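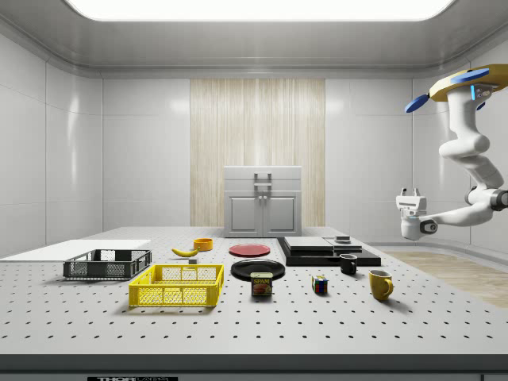 Grodbridge Iris Beds to Be Lifted and Replanted This Summer

The bearded iris beds at the Grodbridge public garden will be dug up, divided and replanted beginning in July, and spare rhizomes will be given away to local gardeners.

The garden has 3696 iris plants on its inventory, most of them in the long beds that run downhill from the Trurkach Street entrance. Many of the clumps have gone five years without being divided. Bloom was thin this spring, and several of the older clumps had bare centers with all the new growth pushed to the outside.

"They were planted a little too close to start with, and they have filled in every gap," said Jinlong Zhong, head gardener at Grodbridge. "We had beds this May with plenty of leaves and hardly a flower stalk in them."

Work will start with the upper beds, where the soil drains fastest, and move down the slope. Staff will lift each clump with a fork, shake off the soil, and cut away the old middle sections. Firm outer pieces with a healthy fan of leaves will be kept. Anything soft or showing borer damage will go out with the trash and stay out of the compost.

The leaves will be cut back to a short fan before replanting. New plants will go in groups of three, with the tops of the rhizomes left showing at the surface. Zhong said the garden is also cutting back on mulch in the iris beds, after rot turned up under a thick layer of bark along the lower path.

Two varieties will be kept separate from the rest. Drusora, a late lavender with a rust-colored beard, was bred by a grower in the area and is down to around 2 square yards of planting. The other, a dark purple listed in the garden's records only as Fang, came in with a private donation and has never been matched to a published name. Both will move to a nursery row behind the potting shed for a season to build up stock.

Gheorghița Bogdan, who keeps the plant records, has spent June tying labels to the stalks while the last flowers were still open. Some of the metal markers had shifted over the years, and a few sat next to the wrong plants. "Once the flowers are gone, one iris looks much like another," Bogdan said. "If the tag isn't on before it's lifted, we lose the name."

Extra rhizomes will be set out at the lower gate from 9 a.m. on lifting days. They will be sorted by color where the color is known — the rest will go in a mixed bin. Visitors should bring their own paper bags or boxes. Plastic bags are not recommended, as the cut ends need to dry before planting.

The paths beside the beds will stay open during the work, though one side may be closed at times for wheelbarrows. The daylily border and the rose garden are not affected.

Replanting should be finished by the end of August, which gives the roots time to take hold before frost. Zhong said visitors should expect a light bloom next spring and a fuller one the year after.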